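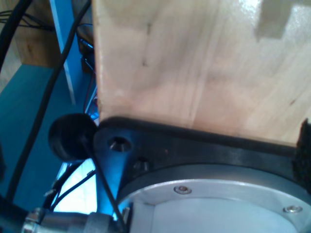
Pale, straight-grained wood with a few small knots.

Sutwood Community Workshop
Progress report to the Dritham Fund, second period
Prepared by Vesela Stojanovska, project lead

Summary

The grant pays for evening woodworking classes for adults in Sutwood and for the lending shelf of hand tools that goes with them. Classes ran as planned through February. The lending shelf opened late. Spending is slightly under budget, and we ask to move part of the unspent amount to materials (see Money).

Classes

We offered four courses in this period, each with 10 places. Three were full. The fourth, chair repair, started with six people and stayed at six. The course was listed under the wrong heading in the town's class guide, and by the time the listing was corrected most people had made their plans for the winter. We will offer it again in the fall and send the listing in ourselves.

The beginner course is still the one with a waiting list. It covers measuring and marking, sawing to a line, planing a face and an edge, and two joints. Everyone makes a small wall shelf. Shih-chieh Man teaches it and has rewritten the handouts so that each evening fits on one sheet. The old ones ran to several pages and were mostly left behind on the benches.

Students told us that two hours was too short once sweeping up was counted. Starting with the current course, sessions run from 6:30 to 9:00. The extra teaching time is covered by the existing budget line.

Lending shelf

The shelf was due to open at the start of the period and opened about halfway through. The delay came from the cabinet. Zendach, the supplier we named in our application, could no longer deliver the size we had measured for, and the next size up blocked the door to the finishing room. We ordered from Trajkovski instead – same price, longer wait.

Members can borrow planes, chisels, saws and clamps for two weeks. Clamps go out most. One block plane came back with a chipped iron and has been reground. We have not charged any late fees so far and would like to keep it that way, but the rule stays in the member agreement.

Materials

Lumber cost more than we planned for. We had budgeted for kiln-dried boards bought in small lots. We now buy in one larger order per course and store the boards flat on the rack along the back wall, stickered, for at least two weeks before class. This has cut down on cupped boards, which were the main complaint in the first period. Offcuts go into a bin for practice joints.

Money

Teaching pay and rent are on budget. The cabinet came in on budget. Printing is under, by nearly $200, mainly due to the shorter handouts. Materials are over by a little more than that. We ask the Fund to let us move the printing balance to materials. The full statement is attached as a separate sheet.

Next period

– Repeat the beginner course, with first places offered to the waiting list.
– Run chair repair again in the fall.
– Add a sharpening evening for lending shelf members, taught by Shih-chieh Man.
– Replace the two bench vises nearest the door. The screws are worn and they slip under load.

We would like an answer on the budget change before we place the next lumber order. Questions about the statement can go to Vesela Stojanovska at the workshop office.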